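Toast for People Who Have Given Up on Toast

Filed under: Kitchen basics, Zelidville share house pages

I have eaten a lot of bad toast in this town, most of it made by me. What follows is the method we settled on after a winter of scraping black bits into the sink.

What you need

A two-slot toaster with a lever and a dial. A tray with a bit of a lip. Bread, sliced, on the thick side. The Sasora white from Brinidano is fine, and so is whatever's on special.

1. Clear the bench

Move the mail. Move the other mail. Toasters don't like tea towels draped over them, and your landlord likes it even less.

2. Lay the bread out flat

One slice on the tray, next to the toaster. Thick slices bend and tear if you grab them by the middle, so get hold of an edge. Crumbs will go everywhere. Wipe them up at the end, once, and save yourself three goes at it.
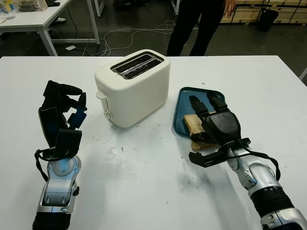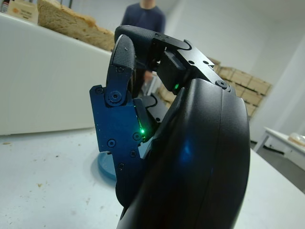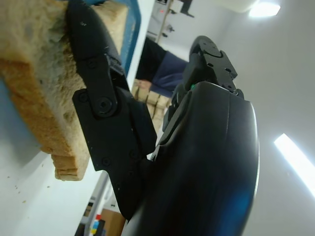

3. Set the dial

Ignore the numbers. On our old Hervieu, two was warm bread and three was charcoal, and the colour we were after lived in a sliver between them. Start low. You can always put it down again.

4. Lower and wait

Push the lever until it catches. If it won't catch, check the thing is plugged in before you start a group chat about it. Stay in the kitchen.

5. Butter straight away

Right to the corners, please. If the butter's been in the fridge, shave it thin with a knife and let it sit a minute before spreading. Vegemite is covered on its own page, where the comments have been turned off.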